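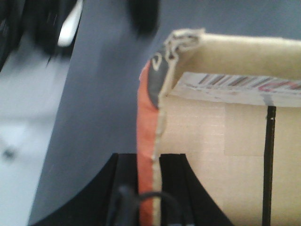 La segunda parte de la ponencia trata de la reutilización del embalaje en los puestos de trabajo, materia en la que el programa Plescombe ha fijado sus criterios más recientes. Conviene comenzar por la inspección de la caja recibida. El cartón rasgado en una esquina, con la capa exterior desprendida y el ondulado a la vista, obliga a destinar la caja a almacenaje ligero. La etiqueta de envío con código de barras se retira o se tacha antes de cualquier nuevo uso. *(Pausa. Preguntar a la sala quién conserva cajas con etiquetas antiguas.)*

## Datos que deben citarse

- Puestos revisados por el equipo de Jindolow: 82.
- Puestos con cajas reutilizadas sin criterio escrito: 13.
- Duración de la revisión: tres meses, hasta mayo.

Mencionar que la coordinación correspondió a Margaux Vidal y que el informe íntegro se encuentra a disposición de los asistentes. No leer las tablas.

## El espacio bajo el banco

Pasar a la segunda parte del argumento: la caja rara vez constituye un problema aislado. Comparte el suelo con cables, adaptadores y recipientes cuyo destino no se ha decidido.
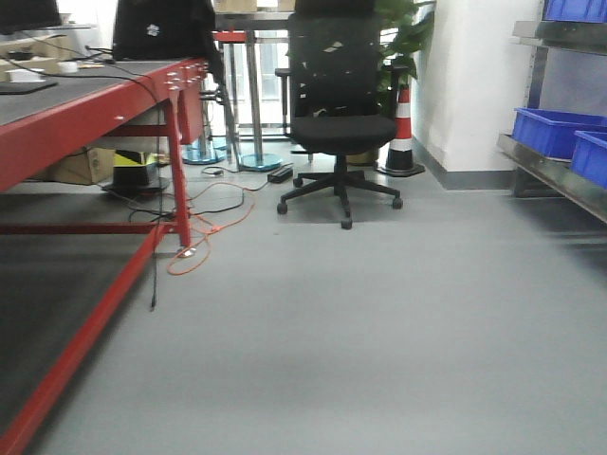 *Fotografía: Margaux Vidal / Programa Plescombe*

Señalar el cable naranja que se extiende por el suelo desde debajo del banco y rodea una de las patas. La norma interna de Solberg establece dos medidas para estos casos:

1. Recoger todo cable que invada la zona de paso de la silla.
2. Elevar los adaptadores de corriente y fijarlos a la estructura del banco.

Las cajas de cartón pueden permanecer en la parte inferior — siempre que lleven rotulado el contenido y una persona responsable. Fadix aplica el mismo criterio a los recipientes de plástico.

Si se pregunta por el coste, remitir al anexo económico. Ceder la palabra a la mesa para el turno de intervenciones.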